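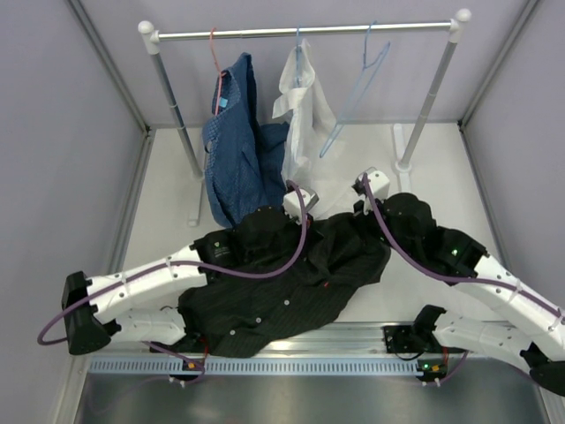 How to hang shirts on a small rack so they need less ironing

By Emese Juhász

I have a freestanding rack and not a big closet, so for me the way a shirt hangs is important. For a long time I put every shirt on the hanger in two seconds and then I was angry in the morning, when the collar was bent and one shoulder had a bump. Now I take a little more time with each shirt. I write here how I do it, step by step. It is for shirts with buttons, but most of it works also for blouses and thin jackets.

What you need

A rack with a horizontal rail. Mine is the light kind, two posts, a metal rail and plastic joints. I bought it from Grestanton and put it together in one evening.
Hangers with sloping shoulders, one for each shirt, and a few more.
A flat place next to the rack or in front of it. A table is good, a bed is also good if you have made it.

Step 1. Check the rack first

Push the rail gently to the left and to the right. If it moves in the joints, press the joints down until they sit well. Then look at the feet. They should lie flat on the floor or table along the whole length. My first rack was leaning a little to one side, and all the hangers traveled slowly to that side during the week and pressed the clothes together.

If you have a rack with wheels, lock them before you start.

Step 2. Choose the hanger

The ends of the hanger should come close to the shoulder seam of the shirt, but not go past it. If the hanger is too wide, it pushes into the sleeve and makes a small hill there. If it is too narrow, the shoulder falls down over the end and you get a crease.

Thin plastic hangers are fine for light shirts. For a heavy shirt, or one made from a thick textured cloth, I prefer a hanger with a wider shoulder. I have some from Skiter which are quite good, only the hook is a bit small for thick rails, so measure your rail before you buy them.

I also use the color of the hanger as a sign. In our home pink is for clothes that were worn once and can be worn again, and light blue is for clean ones. You can choose another system. It only helps if everybody in the family knows it.

Step 3. Put the shirt on the flat place

Take the shirt by the collar and lay it down with the buttons up. Dark shirts with a fine stripe are easy for this step, as you can use the stripes to see if the front is straight. Thin white shirts are more difficult. On a white table I often cannot find where the hem ends, and then I put a colored towel under it.

If the shirt comes from a pile, do not pull it by one sleeve. Find the collar first, then the two shoulders, and lift it from there. Shake it once or twice and lay it down again. With your hands, smooth the front from the middle to the sides.
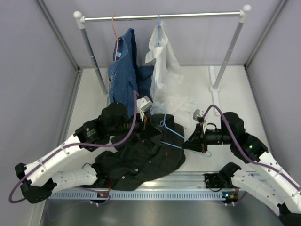 Open the buttons from the top down to the middle of the chest. You don't have to open all of them. When the neck is too narrow and you force the hanger through it, the collar stretches, and with knitted clothes it stays like this forever.

Step 4. Put the hanger in

There are two ways.

From the neck: hold the hanger by the hook, turn it a little and put one shoulder of it into the shirt, then the other one. This is good for shirts that are closed or half closed.
From the front: open the shirt completely, lay the hanger inside, with the hook above the collar, and close the two sides over it. I use this for very thin cloth, when I am afraid to catch it with the end of the hanger.

Now check that the hook stands in the middle of the collar. The label inside the neck is helpful here. If the label is straight under the hook, the shirt is usually in the right place.

Step 5. Close the right buttons

Close the top button, and the third one. The top button keeps the collar round and the third keeps the front from opening. With silk or something similar slippery I close also the one in the middle, so the shirt does not slide down from one side.

Then fold the collar down with your fingers, first in the back and then the two points. Please don't skip the back part! It is the part that you don't see in the mirror and other people see all day.

Step 6. Hang it on the rail

Lift the hanger by the hook and place it on the rail with the open side of the hook to the back. When all the hooks look in the same direction, you can take out one shirt without taking its neighbor too.

Leave a space as wide as your hand between the clothes. If the shirts turn sideways on the rail, this is no problem, but they should not press on each other. A thick one next to a thin one will always win, and the thin one gets the creases. I keep my empty hangers on the right end – then I don't have to search for one when the next shirt comes.

Step 7. The last touch

Pull the hem softly down at both sides. Straighten the sleeves and the cuffs. If you see a fold, spray a little water on it and smooth it with the palm. Leave the shirt alone until it is dry before you move it to the closet.

Some small problems

The shirt falls off the hanger. Put a rubber band around each end of the hanger, or buy hangers with small notches.

The hangers stick together. Hang them with two or three fingers of space, also when they are empty. Mine were always caught in each other in a drawer, so now they stay on the rail.

There is a mark on the shoulder after some days. The hanger is too narrow or too sharp. Dampen the place, rub it lightly and use another hanger.

The shirt is too long and touches the surface below. Raise the rail if your rack allows it. If not, hang the long clothes somewhere else, for example on a door hook. My Drulten door hook carries two long shirts and a coat.

I wash shirts on Saturday, so I do all of this once a week and the rest of the days I only put back what we have worn. Next time I will write about trousers, for which I still have not found a hanger that I like.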